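本网站使用 Cookie 以改善阅读体验。继续浏览即表示您同意我们的 Cookie 政策。[接受] [设置]

打印本页 | 通过电子邮件发送

4 物品的颜色与相邻关系

4.1 材料来源

本节使用的物品记录来自 Breddale 与 Plurkirton 两地的36户家庭，共1465件。登记工作由 Marta Sydorenko 和 Njoroge Owino 完成，三月开始，入户时间一般在下午。每件物品只登记一次，登记内容包括颜色、大致形状、软硬，以及登记时紧挨着它的其他物品。成套的东西（如带盖的盒子、配有收纳袋的雨伞）如果盖子或袋子没有分开放，按一件计算。住户说不出用途的物品也照样登记，用途一栏留空。

与前一章按用途分类的做法不同，这里先不问物品是做什么用的。住户在整理时常常把用途相同的东西放在不同的地方，又把用途毫不相干的东西放在一起。访谈中不止一户提到，他们找东西时首先想到的是颜色，其次才是它原来应该放在哪里。有一位住户把收据夹在黄色文件夹里，几年后文件夹换成了别的颜色，她仍然称之为“黄的那个”。

4.2 颜色的记录方法

颜色分为深色、浅色和有彩色三类。有彩色再记录具体色名，用日常说法即可，如黄、红、蓝绿。浅色一类包括白、米白、浅灰等，登记时不再细分，原因是两名登记者在试登记中对米白与浅灰的判断不一致，复核后仍有分歧。深色一类包括黑色、炭灰和藏青。表面有反光的物品按不反光的部分取色。

照明对浅色物品的影响最大。凡是能够移到桌面上的物品，都在700勒克斯的灯光下再看一次；不能移动的，以现场所见为准，并在备注中写明。透明物品单独列出，不进入本节的统计。

4.3 相邻与遮挡

我们把相邻关系分为三种：接触、贴近和相隔。接触指两件物品的表面相抵；贴近指两者之间的空隙看不清楚；相隔指空隙可见，并能透过空隙看到后面的底色。第二种情况在登记中最容易引起争议。从侧面看已经接触的两件东西，从正面看往往只能记为贴近，反过来也一样。Hryhorii Antoniuk 在复核时建议，凡只有一个观察角度的，一律不记为接触，本文采用了这一建议。

遮挡使问题更复杂。一件物品只露出一部分时，登记者容易根据露出部分的颜色去猜测整件物品的名称。为避免这种情况，登记表中增设了“材料”一项，凡轮廓不全、无法定名的，只写颜色加“材料”二字，不写名称。图3可以用来说明这一写法：右侧的黄色部分记为“黄色材料”，中间偏下的部分记为“浅色物件”，两者均不定名。三条黑色竖条之间留有明亮的窄缝，缝隙后面是白色，因此竖条彼此记为相隔。竖条上有一行白色短线，样子像缝线，备注中写作“疑似缝线”，不据此判断材质。

图3 浅色物件、黄色材料与三条黑色竖条
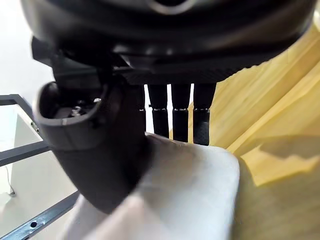
4.4 记录方法的局限

三类颜色的划分比较粗。多色物品按面积最大的颜色归类，花布和印字包装因此损失了不少信息。只写“材料”的条目也给后续按用途的比较带来困难，这部分条目在第5节中单独处理，不与定名物品合并。

此外，登记反映的是入户时的摆放情况。有几户在约定时间之前已经做过整理，相邻关系可能与平时不同。

打印本页 | 通过电子邮件发送

读者评论（3）

Vira Moroz：请问“贴近”和“相隔”之间有没有规定一个最小空隙？我们用 Romaniuk 的登记表时也卡在这里。

Njoroge Owino：没有规定数值，以能否看到后面的底色为准。底色与物品同色时记为贴近。

Somtochukwu Omoregie：浅色不细分有点可惜，厨房里的白色和米白色东西太多了。期待第5节。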